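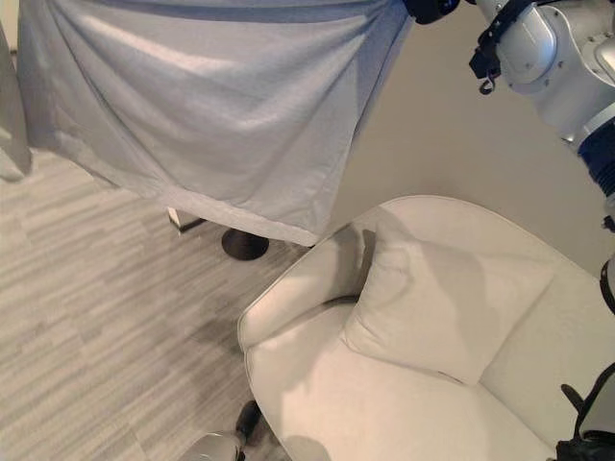 Figure 9. Cloth held up at one corner, next to the lounge armchair.

Section 4. Lounge areas: picking up and folding throws

This section is for floor attendants and shift leads at Grosinden sites where the Ultik unit now does the first pass through the lounges. Attendants used to pick up, shake out and fold every throw by hand. The unit does the picking up and the first fold. Attendants set up the area, check the result and handle anything the unit hands back.

4.1 Before the pass

1. Look over the seats and the floor for bags, cups, phones and chargers. Take them to the front desk.
2. Move side tables clear of the armchairs. A cloth hanging from one corner can cover a table base completely, and the unit may then treat the two as one object.
3. Leave throw pillows against the backrest. The unit does not move pillows in Lounge mode.
4. Select Lounge on the panel and enter your attendant number.
5. Press Start and step back behind the floor line.

Note: The unit waits 11 seconds after Start. Press Start a second time to cancel.

4.2 During the pass

1. Stay where you can reach the stop button. You may do other work in the same area, such as wiping tables or restocking.
2. Let the unit finish its lift. It takes a corner first, raises the cloth until the lower hem clears the floor, then looks for a second corner.
3. If it has not found the second corner after 30 seconds, it lowers the cloth and shows code 109. Fold that piece by hand and press Resume.

CAUTION: Do not pull on a cloth while a gripper is holding it. Press Stop, wait for the light to turn amber, then press Release.

CAUTION: Keep lanyards and loose sleeves away from the arms.

4.3 After the pass

1. Check each folded throw for stains or pulled threads. The unit does not check for either.
2. Put soiled pieces in the Brelent bin for the laundry run.
3. Straighten pillows and return side tables to their places.
4. Record any code 109 stops on the shift sheet. Repeated stops on one type of cloth usually mean it is too large for Lounge mode.

4.4 Changes to shift duties

Folding is no longer a timed task and has been taken off the attendant checklist. Setup and checking have been added in its place – see the revised sheet at the desk. Shift leads should not assign one attendant to watch more than one unit.

Attendants who have not done the stop and release training may work in the lounge but may not start a pass. Sessions are run by Yen-ting Fung. Questions about duties or hours go to Mohsin Shaikh.

Section revised 31 Dec 2023. Replaces the August version.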